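Statach will now rent you something to clear the table

14/05/2025

Statach, the Nanham firm best known for renting floor scrubbers to offices that would like to stop thinking about floors, has added a two-armed robot to its price list. The service is called Mak, and it clears up after lunch. It costs 750 dollars a month, plus a setup fee of 1275 that the brochure keeps for page four.

For that, a customer gets a pair of arms with two-finger grippers, a technician on call and a promise that the machine will learn the house rules on what gets thrown out and what gets saved. The last part is where most human coworkers fail, so expectations in the trade are modest.

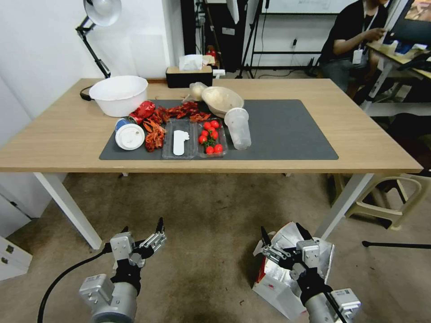
Jui-lin Lu, who runs the Mak program, says tidy tables make for poor practice. "Anyone can pick up a clean mug," she said. "Customers don't call us about clean mugs." Her team prefers shellfish, crushed cans and the kind of thin plastic bag that sticks to everything, and it has logged over 200 meals' worth so far.

Killine, the rival service across town, charges 900 a month and will not touch seafood. Its contract says so in bold.

Statach plans to start deliveries in September. The monthly fee covers replacement finger pads but no trash bags, and wiping the table afterward is listed as a future feature.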